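Pretamthorpe Hall Management Group
Minutes of the meeting held on October 16, 2021 in the Tarar Room

1. Apologies
Apologies were received from two members.

2. Minutes of the previous meeting
Agreed as a correct record and signed by the Chair.

3. Matters arising
The dripping tap in the kitchen has been repaired. The invoice from Dunero is still awaited.

4. Kitchen
The Secretary reported that the new worktop had been cleaned with the product left by the fitters and that no marks remained. Members were reminded that hot pans must not be set down on it directly. It was agreed that the worktop be kept clear between bookings – the fruit basket may stay out, but leaflets, keys and lost property are to go to the office.

A quotation of £400 from Prekatano for shelving in the store cupboard was considered. Members asked for the depth of the shelves to be confirmed. Deferred to the next meeting.

Action: Secretary to write to Prekatano.

5. Finance
The current account stands at £1046. A payment of £60 for window cleaning was approved.

6. Bookings
The lunch club has asked to use the kitchen for an additional session each month from February. Agreed, at the usual rate.

7. Any other business
It was noted that the hook on the back of the kitchen door is loose.
Action: Chair.

There being no further business, the meeting closed.

Appendix to item 4

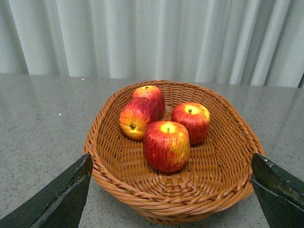

Fruit basket on the kitchen worktop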